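Fumeo forums > Room service units > Faults and safety

Thread: Fault 832 during pillowcase change, grip stayed closed after stop

tbelhaj
We have six Fumeo units at the Bisberg property, all on the Tasine software since December. Unit 6 threw an 832 (grip torque limit) during a pillowcase change. The arms stopped as they should. The right grip did not open. It held the cloth at full force and kept holding after I pressed the stop button on the base.

My coworker had her sleeve close to the fabric at the time and pulled it back. No injury. It took the manual release on the wrist to get the pillowcase out, and the seam was torn. I have pulled the unit from the floor and want to know if anyone else has seen this.

Tarek Belhaj, Bisberg

naima_g
Which pillowcase routine are you running, pull or twist? And was the pillow flat or standing against the headboard? We only get 832 when it's upright.

tbelhaj
Twist, pillow upright. Adding the step to this post so we're all talking about the same one.
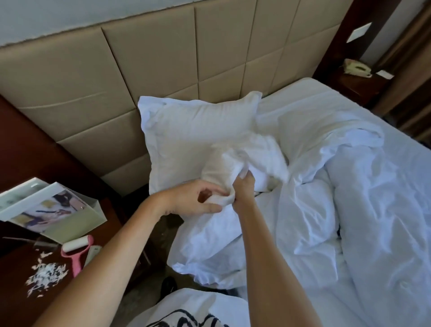 Last edited by tbelhaj at 4:12 PM

One hand has a fold near the middle of the case and the other is closed on a gathered bunch right next to it. With both that close together on a twisted case there isn't much slack left. The log shows torque climbing for 10 seconds before the fault. I would have expected it to back off well before that.

The duvet was also pushed up against the headboard behind the pillow when ours faulted. I don't know if that matters.

dgwang
The grip staying closed is by design. Stop cuts the arm drives and the grip holds its last position so it doesn't drop what it's carrying. It's in the Tasine notes under stop behavior. I would call this a torn pillowcase, not a safety fault.

naima_g
I don't agree. Holding position is fine for a lamp. Holding cloth at full force with a person's sleeve next to it is something else. If a finger gets caught in the twist, the stop button does nothing for you.

dgwang
A person shouldn't be within reach while the unit is in the routine. That is also in the notes.

tbelhaj
She was clearing used lint sheets off the nightstand, and the nightstand is right beside the bed. In our rooms you can't get to it without being in reach. If the area is supposed to be clear, the unit should pause when someone walks in. Ours didn't.

e_kettani
Service tech for Ashour here, we look after units at several hotels. You're both partly right. Hold on stop is intended, but the force is supposed to drop to the holding value, and from your post it didn't. Check two things:

Go to Grip > Limits and read the stop force for each hand. It should not say 100. After the Tasine update I have seen it reset to 100 on the right hand only.

Then check the zone sensor on the side where your coworker was standing. If it's masked for the headboard, the mask may cover the nightstand too.

Leave the unit out of service until both are checked. — Ehab

tbelhaj
Right hand says 100. Left hand is normal. Looking at the mask now.

naima_g
Checked ours, same thing on one unit. It never faulted, so we had no idea.

dgwang
OK, if the value is wrong then I take back the part about it being by design. I still think the reach rule should be followed.

tbelhaj
Mask on unit 6 runs past the headboard and over the whole left nightstand. I've redrawn it and put the stop force back, and the other five are off until I've gone through them. We're changing pillowcases by hand for now.

naima_elfassi (moderator)
I've moved this to Faults and safety and pinned it. If your right hand reads 100, please post your software version and whether the unit was updated or installed new. Please don't post full logs, they have room numbers in them.

e_kettani
Tarek, before it goes back on the floor, run the twist routine with a spare case and press stop halfway through. You should be able to pull the cloth out with one hand.

tbelhaj
Will do that tomorrow morning and post the result.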